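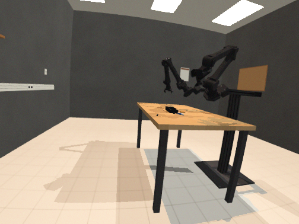 Fig. 1. Rendered interior: dark walls, gray ceiling, white ceiling panels.

Interior Lighting, Unit 4
Room surfaces and how much light reaches the desk
Handout, revised 2020-06-22

Bring this handout to the lab session at the Flurnbridge building. You will also need the Unit 3 notes on lumens and lux.

4.1 Where the light goes

Light leaving a ceiling fixture reaches a work surface by two routes. Part of it travels straight down. The rest hits a wall, the ceiling or the floor first, loses some of its strength, and bounces. In a room with pale surfaces the second route can supply a large share of the total. In a dark room it supplies very little, and the desk depends almost entirely on the direct light.

Reflectance is the fraction of light a surface sends back. It is written as a percentage or as a decimal. Fresh white ceiling paint is high on the scale and charcoal paint is low. Gloss is a separate property. A shiny black surface has low reflectance overall but can still show a sharp, bright reflection of a lamp. A matte surface spreads what it reflects in all directions.

4.2 The two test rooms

The Asow room and the Harasym room have the same floor plan, 155 square feet each, with the same fixtures in the same positions. Only the paint is different.

Asow: wall reflectance 76 percent
Harasym: wall reflectance 13 percent

With the fixtures at full output and the blinds closed, the meter at the center of the desk in Asow reads 594 lux. You will take the Harasym reading yourselves and fill it in on the lab sheet. Write down your prediction before you go in.

Take a second reading on the wall at eye level in both rooms. The gap between the rooms is usually wider there than at the desk.

4.3 Brightness and contrast

People judge a room mostly by its walls, because that is where they look when they are standing or sitting upright. A dark-walled room can have plenty of light on the desk and still be described as dim. Keep this in mind when a client says a room is "too dark." Measure the desk first, then the walls, and ask which one they mean.

A bright fixture against a dark ceiling also looks harsher than the same fixture against a white one. The lamp has not changed, but the difference between it and its background has. Ways to soften this:

- paint the ceiling a lighter color, even if the walls stay dark
- use a larger panel at lower brightness
- add a fixture that sends some light upward
- move the desk so the fixture is out of the normal line of sight

Each of these has a cost. Uplight in particular is wasted if the ceiling is dark, so check the ceiling before you specify it.

4.4 The utilization factor

The utilization factor is the share of lamp lumens that arrives at the work plane. It depends on the fixture, the proportions of the room and the reflectance of the surfaces. Makers of fixtures publish it in tables. To read one:

1. Work out the room index from length, width and mounting height above the work plane.
2. Find the column for your ceiling, wall and floor reflectances.
3. Read across from the room index to that column.

Average illuminance = total lamp lumens x utilization factor x maintenance factor / floor area

Use square meters for lux and square feet for foot-candles. Mixing the two was the most common error on the December paper.

The maintenance factor covers dirt and lamp aging. Walls get dirty too - white ones lose more than dark ones in absolute terms - so a first-day reading should not be used as the design value.

4.5 Problems

1. Convert the floor area in 4.2 to square meters.
2. Convert the Asow desk reading to foot-candles.
3. A client wants charcoal walls and a well-lit desk. Suggest two changes to the fixtures and say what each does to glare.

Reading: Hornon course pack, the chapter on surface finishes. Skip the part on daylight, we come back to it in Unit 6.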